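A clean bathroom mirror, finally!

11/5/21

I have been putting off the big bathroom mirror since July, and this week I got properly stuck in. Blue cloth, amber spray bottle, sleeves out of the way, off we go. 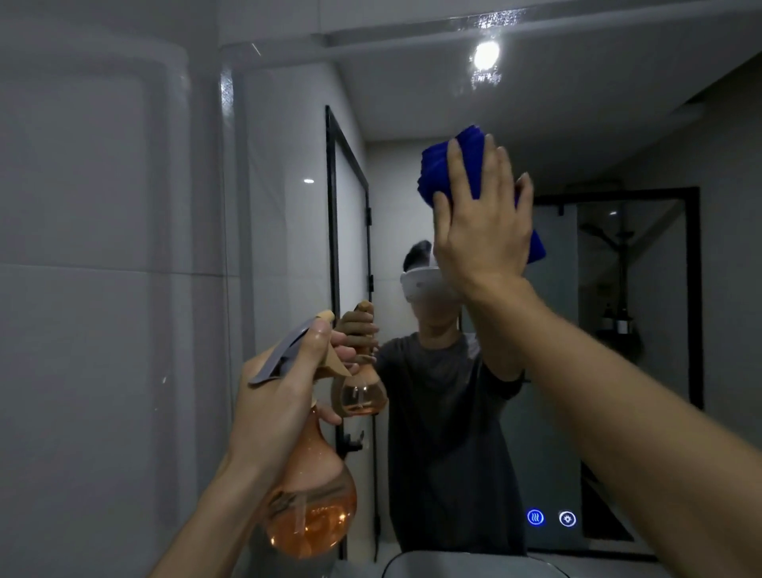
What I use

I treated myself to the refillable bottle because I was fed up with flimsy ones, and I love it. I can see how much is left without shaking it, and the trigger has a lovely wood look to it. 800 ml of mix lasts me ages (I make it up in a jug and keep the rest under the sink).

The cloth is plain blue microfibre. Fold it into a pad! I used to scrunch mine up and wonder why I got stripes. Folded, you get a flat side to press against the glass, and when that side gets grubby you turn it over and carry on.

How I go about it

Start at the top, always. Two or three squirts, then side to side, working down to the bottom edge. Go easy with the spray, I used to drown the thing and spend twice as long chasing drips. Then a second go with a dry bit of cloth, and keep moving your head about, as the ceiling light shows up smudges you'd swear weren't there.

The whole job takes me 14 minutes, and that includes the white tiles next to it, which come up beautifully with the same cloth.

Jawad Memon asked in the comments last time whether newspaper works just as well. I've tried it and got inky fingers, but my gran swore by it, so do tell me if you've had better luck!

Next up, the shower screen. Limescale everywhere. Wish me luck.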